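**Last update Saturday, May 4, 2019. Prices are at the bottom, please read the drawer part before ordering.**

# Dolard countertop set

Small kitchen storage for people with one counter and too much on it. Drawer cabinet, mug tree, round basket, dish rack, brown mat to go under the lot. Sold as a set or in pieces. Made for us by Pusik, packed and shipped by us at Mistititz.

We've sold 1,477 of the drawer cabinets so far, so that one is the piece we know best and get the most mail about. The rest is newer.

## Drawer cabinet

Light wood, pale inside the drawer too. Black U-shaped handle on the front. Drawer runs on a black metal slide and comes out a long way, so you get at the stuff in the back without digging. That was the main complaint on the old one. Fixed.

What people keep in it: tissues, tea, batteries, twist ties, the phone charger. Flat things are best. It isn't a deep drawer and a tall jar will catch on the way in.

Cabinet can go straight against the wall or turned on an angle in a corner. Angle works better if you're right handed and it sits on your left. Try both before you fill it.

Handle comes attached. Screws are the ordinary kind, any cross head screwdriver. If it works loose, quarter turn, no more than that or you'll chew up the wood.

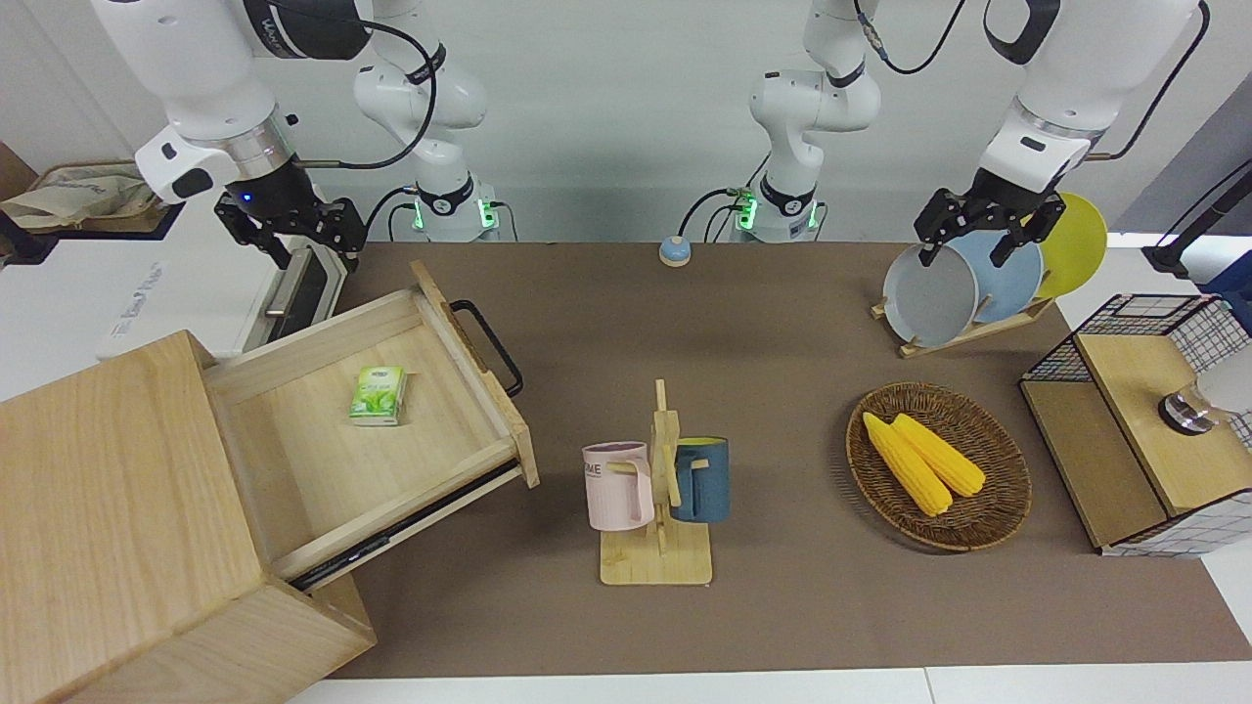

Slide needs nothing for the first year or so. After that wipe it down with a dry cloth, crumbs are what kills it. No cooking oil on the slide!! We had three cabinets back in one month that way, all gummed up solid. If it squeaks, a bit of candle wax.

Don't lean on the drawer when its open. It will hold a full load of cutlery fine, it won't hold an elbow.

## Mug tree

Wooden, flat rectangular base, one post, short pegs. We rate it for four mugs, normal size. Soup mugs no. Those big travel things with lids, also no.

Hang them on opposite sides, one left, one right, then the next pair. Put them all on one side and it'll stand, but it wobbles when you take one off. Handles with a narrow opening (some of the espresso cups) don't go over the peg, measure first if you own a lot of those.

Rinse and dry mugs before they go on. The wood is oiled and drips leave a ring on the base. A ring comes out with fine sandpaper and a drop of the same oil, we sell it in small bottles, see below.

Pegs are glued. If one comes out in the mail write to us and we send a new post, you don't need to send back the old one.

## Round basket

Woven wicker, brown tones. For bread, fruit, napkins, dishtowels. Every one is a little bit different in color because the material is, so please don't order two and expect twins. If you need two that match, say so in the order note and we'll go through the pile and pick.

Cleaning: shake out, then a soft dry brush. Damp cloth if you have to, then let it air out overnight. Never the dishwasher. Somebody tried.

Loose ends can be snipped with nail scissors, doesn't hurt the weave.

## Dish rack

Holds plates upright. Dinner plates and side plates both fit, pasta bowls depends on the bowl. Stands at the side of the mat so the plates are close to the mugs, which saves you walking around with wet hands.

Load from the back, heavy plates first. Hot water and dish soap for cleaning, rinse it good. The rack does not come with a tray underneath. We get asked every week. We're working on a tray, no date yet.

Plates not included, mugs not included.

## Mat

Brown, matte, lies under everything. Hides coffee. Wipe with a damp cloth, dry flat. It comes rolled and the corners stick up the first day or two, put something heavy on them and leave it alone. Don't iron it.

You can cut it to size with a utility knife and a straight edge. Cut from the back. No returns on a cut mat, sorry.

## Setting it up

No tools for most of it. Order we'd do it in:

1. Mat down first, corners flat.
2. Cabinet at one end, drawer facing in to the middle. Pull the drawer all the way open before you put anything else down!
3. Mug tree near the middle, clear of the drawer.
4. Basket and rack wherever there's room left.

Step 2 is the one people skip. Then the drawer hits the mug tree and we get an email about a broken mug.
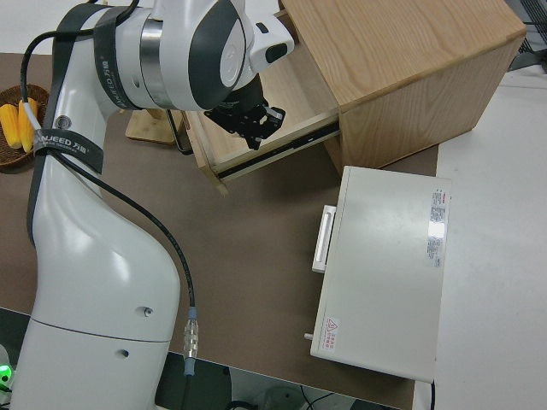
Leave a hand's width behind the basket if it's near the wall, otherwise it scuffs the paint. Same with the cabinet, if your wall is freshly painted give it a couple weeks.

Renters: nothing gets screwed to the counter. It all lifts off. The cabinet has felt on the bottom so it slides if you need to wipe behind it.

## Goes with

The Bondarchuk shelf sits over the cabinet if you've got the height. Same light wood, close but not an exact match, the shelf is from a differnt shop and they use their own finish. Looks fine next to each other. Order it separate, it ships from them and takes longer.

## Prices

- Full set: ask, depends on where it ships
- Cabinet alone: ask
- Mug tree: $17
- Wood oil, small bottle: $4
- Replacement handle with screws: $4
- Basket, rack, mat: price on the order form

Sorry about the "ask" lines. Freight changed in the spring and the old numbers were wrong, new ones go up when they're confirmed.

## Shipping and returns

Set goes out in two boxes. Cabinet in one, everything else in the other. They don't always arrive the same day, wait a bit before writing us.

Check the cabinet corners when you open the box. Dented corner, send a photo and we'll replace it, keep the packaging til then. Unused pieces can come back within the month, you pay the postage. Baskets too, if they haven't had food in them.

Orders that come in over the weekend get packed the following week. Mat is out of stock until the end of May, sets are shipping without it and the mat follows on its own, no extra charge.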